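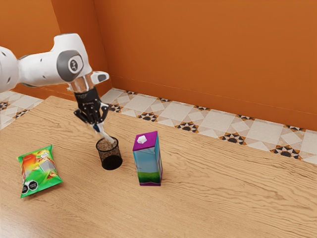

The Slush Pile at Tiltwood

Poetry, like zucchini, is produced in quantities that bear no relation to demand. Tiltwood, a small quarterly that pays in copies and goodwill, received 831 poems during its February reading window. It had room for 40. I was one of the readers, a job I got by replying to an email too quickly.

The first thing you learn is that everyone has a grandmother. She is usually in a kitchen, and her hands are usually doing something to dough. I have nothing against her. By the third week, though, I was hoping for a grandmother who sold boats or cheated at cards, and when one finally turned up (she did both, in couplets) I voted yes before the second page.

Then there are the cover letters. We ask for three sentences. We get childhoods. One ran to 900 words and introduced a poem of eleven lines, and I am sorry to report that the letter was better. Another poet listed 208 previous publications, in order, with page numbers. I read the whole list and knew none of them, except for Arkasley, a journal that folded after rejecting me twice. I hold no grudge about that.

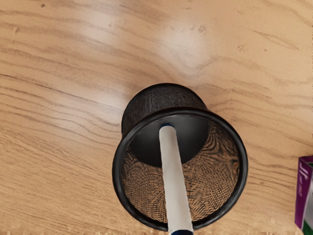
The votes are yes, no and maybe, and maybe is where the trouble lives. A yes takes a minute. A no takes less, whatever editors say at conferences. But the maybes pile up, and you carry them to the grocery store, muttering a line about a heron and trying to decide if it is good or if you are just hungry.

My favorite of the batch was a long sequence called "Dadia," set in a forest at night, with owls that talk like landlords. Two of us loved it. The third reader wrote "owls??" in the margin and would not be moved. It went in after a week of emails, minus one owl.

What surprised me was how few of the poems were bad. Most were fine — careful, well behaved, ready to be liked — and fine is very hard to turn down politely. Our form letter says the work "isn't the right fit," as if we were selling pants.

I sent my own poems out again the week we finished. The cover letter was four sentences long.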